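Grasik Upright Utensil Stand with Top Dish
Item 619

Home > Kitchen > Countertop Storage > Stands and Holders

Sold by Ela Kitchen Supply, Cabanatuan
Page last checked Sat 17 June

We carry three kinds of utensil holder: crocks, wall rails and upright stands. If you ask at the counter which one to buy, you will usually be sent to the crocks. They are cheap, they hold a lot and they don't need much thought. The Grasik is the one upright stand we have kept in the range, and we have put this page together so you can decide if you want one before you pay for shipping.

The stand has a round steel base, a thin pole going up from it and a round metal dish at the top. The maker's leaflet calls it "a complete home for your cooking tools." We would not go that far. It's a pole with a heavy foot. If you own one spoon that you reach for at every meal, it makes some sense to keep that spoon upright beside the stove. If you own a drawer full of ladles, buy a crock.

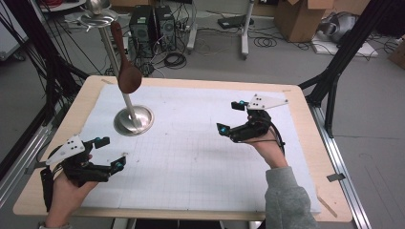 The leaflet also says the stand takes "any utensil." We asked the supplier what that meant and got the same leaflet back. What we can say from handling it is that a spoon with a long, narrow handle is the easy case. Short spatulas, tongs and anything with a fat rubber grip are another matter, and we won't promise they will sit well. Measure the handle of the thing you want to hang and write to us before ordering if you aren't sure.

About the dish. It is meant for small items: a tea strainer, a measuring spoon, a ring you take off to knead dough. Grasik shows it in their catalog piled with garlic and lemons. Please don't do that. Weight at the top of a thin pole is weight in the wrong place, however good the base is. One small thing up there is plenty.

What you get
Base, pole and top dish
One hanging hook
Hex key
Leaflet (two languages, neither of them very clear)

What you don't get
The spoon. We still get letters about this. Wooden spoons are sold separately and come in a light or a dark finish. The wood is the same in both as far as we can tell, so choose by looks.

Putting it together
Grasik says 10 minutes. Most of that is spent getting the pole to stand straight. Screw the pole into the base by hand first, check it against a door frame, then tighten with the key. If yours leans a little after that, loosen it and start over. If it leans a lot, send it back.

Do it on a flat surface with something soft or papery underneath. The base has no pad on its underside, which we think is a poor choice at this price, and a bare steel ring can mark a varnished table when it gets dragged. Felt dots from any hardware store fix this.
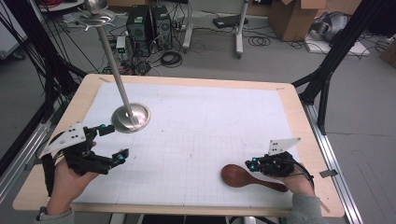 Is it better than leaving the spoon on the counter? For some people, yes. A spoon lying flat takes up room and picks up whatever was spilled there. A hanging spoon drips, though, and the drip lands on the base. The base is polished, so you will see every spot. Wipe it after use and dry it with a cloth. The leaflet says "wipe-free shine," and we have no idea what that is supposed to mean.

Do not put the base or the pole in the dishwasher. The dish at the top unscrews and can be washed by hand. Don't soak a wooden spoon either, whatever stand you keep it on.

Compared with the Skastau
People ask about the Skastau stand, which looks much the same in photos and costs less. We stocked it for one season and stopped in August. The pole was fine. The base was too light for our liking, and we had 13 of them come back. If you already own one and it stays up, there's no reason to replace it.

Shipping and returns
Orders placed before noon go out the same day inside Cabanatuan. Everywhere else, allow up to 20 days. The box is bigger than you would expect, because the pole ships in one piece.

You can return the stand if it is unused and still has its key and hook. We don't take back spoons.

The maker gives a warranty on the base and the pole but leaves out the finish, so small scratches are yours to live with. Bring the receipt if you need to claim. We will pass it on, but the decision is up to Grasik and they are slow to answer.

Related items
Stoneware crock, wide
Wall rail with hooks
Wooden spoon, long handle
Felt dots, sheet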